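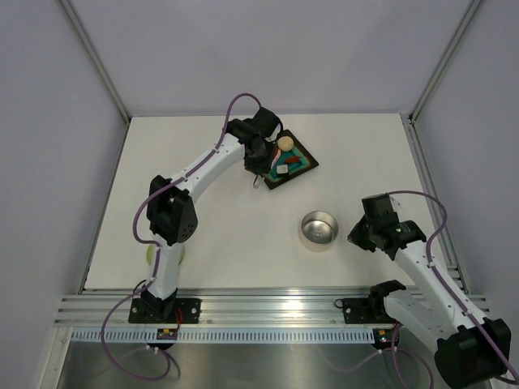

Which document governs transit of controlled goods when two governments have exchanged letters but the treaty text is still unratified? I do export paperwork for Overgaard, and our consignments cross from Grumetti into Clurnum. The foreign ministries exchanged notes in the spring restoring the 2000 transit agreement, which Clurnum had suspended. Our next shipment is a consignment of controlled goods, and the Clurnum form wants a "legal basis" number for each line item. The old agreement gave 261 as the reference. The broker says it is valid again. The consulate says to wait for the parliamentary vote in August. Who is right?

Posted Thu 19 July

Answer 1 (accepted)

Both are describing part of it. An exchange of notes can be a binding agreement by itself if the text says so, usually in the last paragraph ("this note and your reply shall constitute an agreement"). If that wording is present, look for the entry-into-force clause. There are two common forms:

Entry into force on the date of the reply. The reference number is usable now.

Entry into force once both sides confirm that domestic procedures are complete. The number is not usable until the second confirmation is received, and the vote matters.

A third possibility is provisional application pending ratification. In that case customs normally issues a circular with a temporary reference, and you enter that in place of 261. Check the official gazette on the Clurnum side. The Grumetti gazette only tells you what Grumetti has done.

Also note that lifting a suspension is a different act from concluding a new agreement. If Clurnum suspended by decree, it may be able to end the suspension by decree, with no vote at all. Ask the consulate which act the parliament is voting on — they may mean the new protocol on the Jurer crossing, a separate text.

Answer 2

We just put 261 and it went through. That was for spare parts valued under 900 though, so maybe they don't look at those.

Answer 3

Agree with the first answer, one addition. A broker's opinion does not protect you if the entry is rejected. Request a written ruling from the customs office of entry and attach the notes with a certified translation. Allow up to 2 weeks. The classification of the goods is a separate question, and the ruling on legal basis will not settle it.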